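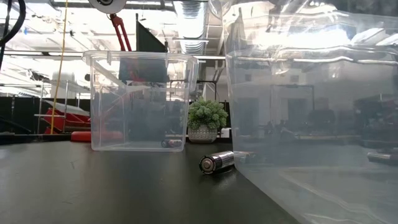 Drug take-back box at the Brandum town hall: county wants to pull it

Started by porchlight_dee

porchlight_dee wrote:
Did anybody else catch the county budget packet? Page 53, way down under "public safety, misc." They want to drop the medication drop box at the Brandum town hall starting in September and send everybody to the sheriff's substation in Skalik instead. I only found it because I was looking for the snowplow line.

I use that box. When my mother passed we had a whole kitchen drawer of pain pills and patches, and I walked them over on my lunch break and that was the end of it. Skalik is a half hour each way for me and the substation window closes at four. I work until five. So do most people I know.

The packet says the box took in 241 pounds last year. That seems like a lot for a town this size!! Why would you get rid of something people use?

gravelroad wrote:
Because it costs money. Same page, $3,937 a year for pickup and incineration. I'm not saying it's a fortune but that's our box only, and they have to pay a deputy to ride along with the stuff too.

I'd also like to know how much of that 241 pounds was vitamins and shampoo bottles. My guess is plenty.

porchlight_dee wrote:
OK but $3,937 is nothing in a county budget. They spent more than that on the new sign.

tuckerbend wrote:
Don't get me started on the sign.

Anyway, I'm with Dee. I coached ball for a long time and the kids who got in trouble with pills mostly did not start with some guy in a parking lot. They started with grandpa's back surgery bottle. I can't prove the box stopped even one of them but I sleep better knowing those bottles have somewhere to go.

mrs_oatfield wrote:
I'm going to be the grump. The box is fine, I've used it, but I think it makes the county feel like it did something. We still have no treatment beds here. My nephew waited weeks for a spot and ended up two counties over. If the choice is a metal box or putting that money toward rides to the clinic in Bamel, I'd take the rides.

gravelroad wrote:
^ this. I'd vote for that tomorrow.

tuckerbend wrote:
Except that isn't the choice, is it? I read the page twice and the money just goes back to the general fund. Nothing in there about rides or beds or anything else. If they'd written it up the way Mrs. O says, I might be for it too.

mrs_oatfield wrote:
Fair. I hadn't read that far, I was going off what my neighbor told me. Then I'm against it, grumpily.

kilnfire wrote:
Pharmacy tech here (not in Brandum, so don't ask me about your refills lol). Some of you may not know that De Bruijn Pharmacy over in Bamel has its own box now, inside by the counter. Open Saturdays. Pills and patches are fine, no needles, no liquids unless the cap is tight. You don't have to give your name or peel the label, though I'd black out your info with a marker anyway.

Doesn't help if you don't drive, I know.

porchlight_dee wrote:
Did not know that, thank you! Still, my aunt can walk to town hall and she sure can't walk to Bamel.

gravelroad wrote:
Can't she just mix it with coffee grounds and put it in the trash? That's what we've always done.

kilnfire wrote:
For a lot of everyday medicines, yeah, coffee grounds or cat litter in a sealed bag is OK if there's no box handy. The strong pain stuff is what I'd want in a box. Patches especially. There's still medicine in them after you take them off and a toddler or a dog can get hold of one. Please ask your own pharmacist, some of those come with their own instructions.

gravelroad wrote:
Huh. Did not know that about the patches. I still think the county ought to weigh the vitamins separately.

lowbridge_sam wrote:
Coming at this from the other side, I'm six years clean and I was one of the people going through medicine cabinets. Open houses, my cousin's bathroom, you name it. I'm not proud of it. If it wasn't there I couldn't take it, simple as that. I also agree with Mrs. Oatfield that a box never got anybody into treatment. I'd like both and I don't think that's greedy.

mrs_oatfield wrote:
Thank you for saying that, Sam. Six years is wonderful.

porchlight_dee wrote:
Seconding that, Sam.

I called the clerk at lunch. She says you can send written comments until the vote, and if a petition gets 1,000 signatures they have to put the item up for its own discussion. Otherwise it goes through with the rest of the budget. I'm going to put a sheet at the hardware store if they'll let me.

gravelroad wrote:
1,000 in this town? Good luck. It's the whole county though, right, so Skalik people can sign?

porchlight_dee wrote:
Any registered voter in the county, yes.

tuckerbend wrote:
I'll take a sheet to the feed store and one to church. Gravel, are you signing or not?

gravelroad wrote:
I'll sign to get it discussed. Not promising I'll like the box any better after.

Recent threads
Snowplow line got cut again
Who approved the sign?
Clinic hours in Bamel, has anyone called?
Skalik substation parking
Lost gray cat near the feed store

Last updated: January 9, 2026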